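Altari table-clearing study: FAQ

Short answers to the stuff we keep getting by email. Will be updated when there's time. Last edit: December.

What is the study about?

Whether a robot arm can follow a plain spoken-style order ("put the strawberry in the bowl") on a crowded table, after training on demos from one lab only. Altari is the name of the method. Iditen is the object set and the demo recordings. People mix these up all the time, sorry, we should have picked better names.

What's new in it?

The relabeling step. A demo gets recorded under one order, then we go back and write extra orders for every piece of it that would also count as a task. Reaching for the bottle is also "go to the red one". Same motion, more language. No new robot time needed.

What does the table look like?

Play food, a few real-size kitchen things, white tabletop, one arm with a gripper. Ketchup bottle, banana, strawberry, orange, plate, bowl, colander. Positions change between layouts.

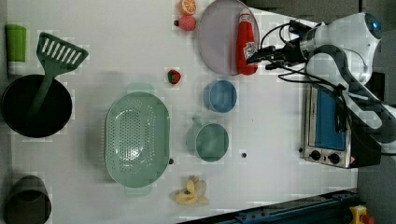 How many demos did you use?

177 for the main result. All teleoperated, all on the Kulimville table. Another 13 were thrown out before training, mostly sync problems between the arm log and the video. They're in the download anyway, in their own folder, don't train on them by accident.

How many layouts?

34. Seven of those held out for testing, never seen in training. The split file is in the download, please use it as is so numbers can be compared.

Did relabeling help?

Yes on held-out layouts. Not much on the training ones, which were already easy. Biggest gain was on orders that point to a place ("the thing next to the bowl"). Color orders barely moved. Full table is in the paper, section 4.

Where does it fail?

Round things. Gripper nudges them and they roll. Also thin rims, it comes in too high and closes on air. And clutter near the plate, if two small items are close together it picks whichever is nearer the gripper no matter what you asked for. We have a guess why (too few demos with neighbors that close) but havent tested it.

Why play food and not real?

Same shape every run. Doesn't rot. We'd like to try real produce, no plans yet.

Does the camera have to be in the same place?

No. We trained with more than one view and shuffled which one the model gets. Sideways views are ok. If you move the camera a lot you will see a drop, mostly in grasp height.

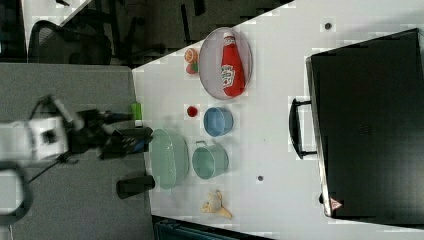 What does a single trial count as?

One order, one try, time limit. Success = the right object ends up where the order said, gripper open at the end. Right object but dropped on the way = fail. Wrong object in the right place = fail too. No partial credit in the main table, there's a softer score in the appendix.

Who writes the extra orders?

People, for this version. Two passes, second person checks the first. Slow. We tried generating them and got too many that were true but useless ("move a bit left"). Nicholas, our labeling tool, is being cleaned up and will go out with the next release.

Can I run it on a different arm?

Probably, with some of your own demos mixed in. We haven't done it ourselves so no numbers. Action format is end-effector motion plus open/close, so it should carry over to most setups with a two-finger grippper.

Do I need the exact same objects?

For comparing with our results, yes, the parts list is in the readme. For your own work no. Anything with similar sizes is fine.

Is the code out?

Training and eval, yes. Teleop code, not yet, it's tied to our wiring and would be no use to anybody in its current state.

Can I send in results on the held-out layouts?

Please do. Send the trial log along with the score, plus video if you have it. We only list runs where every held-out layout was tried.

My loss goes to zero and the arm just sits there?

Check that you trimmed the idle time at the start of each demo. There's a script for it, trim_idle, run it before the relabeling and not after. If that's not it, open an issue with your config file attached.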